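Members Visit the Simulation Lab at Jeltholm

Eleven members of our automation group went to the open day at Jeltholm in May. The afternoon began at 1:30 with coffee and a short safety talk, which turned out to be brief as most of the program took place at a row of desks.

Our host was Vichien Wattanapong, who runs the simulation side of the lab. His team builds and tests pick-and-place routines on a computer before they go to the shop floor. He spent the first half hour on how a job is set up: the arm is loaded as a model, the parts are placed on a mat, and the weight and grip of each part are entered by hand. He said the last step takes the most time and is where most of the mistakes are made.

The main demonstration used a program the lab calls Masura. It plans the path of a six-jointed arm and checks each joint against its limits as it goes. Wattanapong slowed the approach to a part so that we could follow the wrist as it came into line.
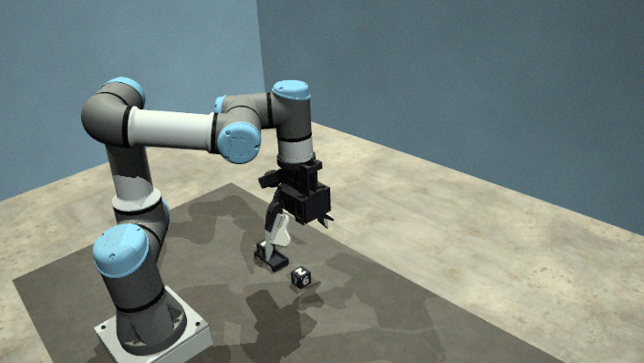 A part that stands upright is harder to pick than a cube. The fingers have to come down on either side of it, and a small error in the angle can tip it over. The lab scores each routine over 100 simulated tries, with the starting position of the part shifted a little each time. The routine we were shown had scored 88 on its latest test. Wattanapong wants a higher score before it is moved to a real arm, and he was open about the failures. Most of them came from one finger touching the part too early.

Several members asked how well the results carry over to real equipment. The answer was that it depends on the part. Hard parts with flat sides behave much as the model says they will. Soft or flexible parts do not, and for those the lab still does most of its testing by hand.

After a break we saw Dulik, a smaller tool that replays a failed try and marks the moment of first contact. Seven of us took a turn with it. The controls are simple enough, though the replay window is slow to load on the older desks.

The lab plans to hold another open day in the fall – the date has not been set. Members who would like to go should leave their names at the front desk at Tanasarn. Places went quickly this time, and parking at Jeltholm is limited, so please say whether you can share a car.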